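Print this page | E-mail this page

Product Review: Sukance Soluble-Seam Laundry Liners for Patient Linen

Reviewed by Adesuwa Olatunji, Environmental Services
August 4, 2024

Summary of findings

The Sukance soluble-seam liner is a hamper liner intended for soiled and potentially contaminated linen in hospitals, nursing homes and outpatient surgical centers. The liner is loaded at the bedside, closed with an attached tie and placed in the washer unopened. The seam dissolves in the wash and releases the contents, so laundry staff do not sort or handle the linen by hand before it is cleaned. This department evaluated the product on two inpatient units and in the central laundry. It is recommended for isolation rooms and for any linen visibly soiled with blood or body fluids. It is not recommended as a general replacement for reusable hamper bags, for reasons of cost and storage that are set out below.

Background to the evaluation

The facility operates 82 licensed beds and processes its own linen. Until this year, linen from isolation rooms was placed in a standard plastic liner, tied, and placed in a second liner of a different color before transport. Laundry staff then opened both liners at the sorting table. The practice met the written policy, but it exposed staff to the contents at the point where the linen was most likely to be disturbed, and it produced two plastic liners for disposal with every load.

Three products were considered. The Najafi fully soluble bag was withdrawn from consideration at an early stage. The entire bag dissolves, and our laundry supervisor had concerns about residue in the drain lines of the older washers. The Jakby two-layer liner remained under consideration throughout and is discussed for comparison where it is useful. The Sukance product was supplied through Clundoro, our existing distributor for housekeeping goods, under the terms of the current supply agreement. No samples were provided free of charge.

Description of the product

The liner is a clear plastic bag with a soluble strip running the full length of one side and a soluble tie fixed near the opening. It is sold in cases of 800, packed flat in inner sleeves. Each sleeve is wrapped separately, which is important, as the strip will soften if it is left exposed in a humid utility room. The manufacturer offers the liner in two sizes. We tested the larger size, which fits the standard hamper stand used on our units without adjustment. The smaller size is described in the catalog as suitable for bedside commode areas and was not tested.

The liners are not color coded. Facilities that rely on color to distinguish isolation linen from general linen will need an outer bag or a printed tag. We used our existing yellow outer bags for transport, and these were washed along with the linen. The supplier has indicated that a tinted version is planned but was unable to give a date.

Performance on the units

Nursing staff found the liner easy to open and fit. The plastic does not cling to itself as much as the standard liner does, and the opening is wide enough to fold over the rim of the hamper with a generous cuff. The cuff stayed in place when the lid was closed by the foot pedal.

The main difficulty was moisture. Linen that is saturated, such as an incontinence pad or a sheet removed after a large spill, must be rolled so that the driest surface is on the outside. If it is placed directly against the strip, the strip begins to soften within the hour. On the first unit there were two instances in which a seam opened before the bag reached the laundry. Both involved saturated bedding that had not been rolled, and in both cases the outer bag contained the contents. After a short refresher session at shift change there were no further instances on that unit and none on the second.

Staff also need to remove their gloves and perform hand hygiene before taking a new liner from the sleeve. Damp gloves leave marks on the strip that later become weak points. This instruction appears on the sleeve in small type and is easily overlooked. We posted it in larger type on the inside of the supply cabinet door.

The tie is the weakest feature of the product. It is short, and it is difficult to knot when the bag is more than two-thirds full. The Jakby liner has a longer tie and is clearly better in this respect. Units that habitually overfill their hampers will find the Sukance liner frustrating, although it should be said that an overfilled bag is a lifting hazard whatever tie it carries, and the facility's policy already sets the fill line at two-thirds.

Performance in the laundry

The liner requires a pre-wash or flush with cool water before the main cycle. The seam released fully in every load for which the correct program was selected. When a load was started directly on the hot program, the strip released but the protein soils set in the linen, and several sheets had to be rewashed. This is a matter of program selection and would have occurred with any product of this type.

After the cycle, the clear plastic panels remain in the drum and must be removed before the linen goes to the dryer. They come away in one piece and are easy to find by touch. A panel was missed once and went through the dryer, where it fused to a bath blanket. The laundry now shakes out each item over the cart before loading the dryer. The additional time is modest, and it is more than recovered at the sorting table, where isolation linen is no longer opened.

No residue was found on finished linen. Lint screens and drain traps were inspected weekly during April and showed no buildup beyond what is normally seen.

Small cloth items and personal articles

One point deserves separate mention. Patients in longer-stay rooms often keep clothing and small cloth articles of their own, and these are sometimes swept into the hamper with the bed linen. Because the liner is not opened before washing, anything inside it goes through the full cycle, including items that are not colorfast or that carry printing. Unit staff should check bedding for personal articles as they strip the bed, and any articles found should be bagged separately, labeled with the room number and sent with the personal laundry. Hearing aids, dentures and eyeglasses are the familiar losses, and the same check will catch them.

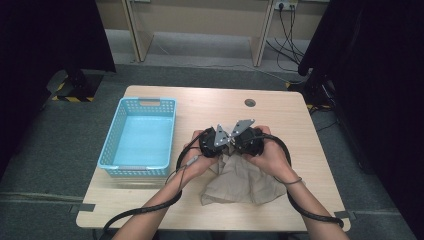
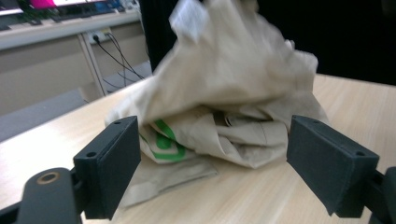

Facilities that permit families to take personal laundry home should continue to do so. The soluble liner is not suited to household washers, and the supplier states that it should not be sent home with family members. An ordinary plastic bag and a written instruction sheet remain the better arrangement.

Storage and shelf life

Cases should be kept off the floor in a dry room, away from sinks, ice machines and steam lines. The manufacturer's stated shelf life assumes that sleeves remain sealed. In our experience an opened sleeve kept in a closed cabinet was still sound after 30 days, and we have adopted that period as the limit for opened stock. Units should hold no more than one open sleeve at a time and should write the date of opening on the wrapper.

Storage space is a real constraint in smaller facilities. The case is bulky for the number of liners it holds, and it should not have other supplies stacked on top of it. Our central supply room was able to accommodate the additional cases only by moving paper goods to another shelf.

Cost

The Sukance liner costs considerably more per bag than the standard plastic liner. Part of the difference is offset by the elimination of double bagging, and part by reduced use of gowns and gloves at the sorting table. For isolation linen the department considers the remaining difference to be acceptable. For general linen it does not, and reusable hamper bags continue to be the appropriate choice there. The Jakby liner was quoted at a slightly lower price but is available only in larger case quantities, which our storage space does not permit.

Recommendations

The department recommends that the Sukance liner be stocked on all inpatient units for isolation rooms and for linen visibly soiled with blood or body fluids. Staff should receive brief instruction before first use, covering the rolling of wet linen, dry hands, the fill line and the check for personal articles. Laundry staff should receive separate instruction on program selection and removal of the plastic panels.

Purchasing has been asked to request a longer tie from the manufacturer through Clundoro. If the tinted version becomes available at a comparable price, the department will evaluate it on one unit before any change is made to the standing order.

Questions regarding this review may be directed to the Environmental Services office during regular business hours. Requests for the unit instruction sheet should include the name of the unit and the number of copies needed.

Print this page | E-mail this page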